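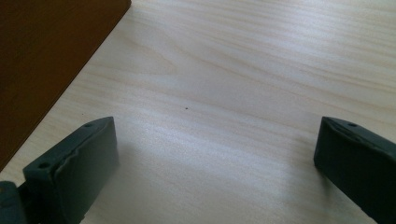
So I finally cleaned out my email inbox. I know, I know, I've been threatening to do it in this newsletter since spring. When I sat down with my coffee there were 3383 messages in there, and I'd guess I had opened maybe half of them. A lot were store coupons. A lot more were from my cousin Binta, who forwards every recipe she has ever laid eyes on (I love you, Binta, please slow down).

I started by sorting everything by sender instead of by date, a trick I got from Kelechi Babalola when we shared an office in Ginthorpe. You'd be amazed how fast it goes! One shoe store had written to me 54 times. I bought one pair of sandals from them for a wedding in Carnach and they pinched. Click, gone, unsubscribed.

The slow part was the real mail. I found a long note from Joni Jääskeläinen that I'd starred and never answered, all about moving back to Brasholm and trying to heat a drafty old house with one stove. It was funny and a bit sad and it had been sitting there since September. I wrote back right then, before I could talk myself into doing it later, and Joni replied by lunch with a picture of the new dog. I should have written months ago.

I also turned up a gift card for the Kinnunen bakery, still good, so guess who had a cinnamon bun at three in the afternoon.

A few of you have asked how I keep on top of it now. Well, ask me again in a month! For the moment I do ten minutes after breakfast and I don't look at it in bed. Anything I want to read slowly goes in a folder called Sunday Pile, and if the pile gets past 100 I throw out the oldest ones without peeking. Adebayo Yusuf thinks that's reckless. He has a folder for every year since college and can find anything, so maybe he's right, but I don't want to live like that.

I'm down to about 600 as I type this, mostly family stuff and old trip plans I can't quite let go of. If you wrote to me over the winter and heard nothing, send it again, would you? I promise I'll see it this time.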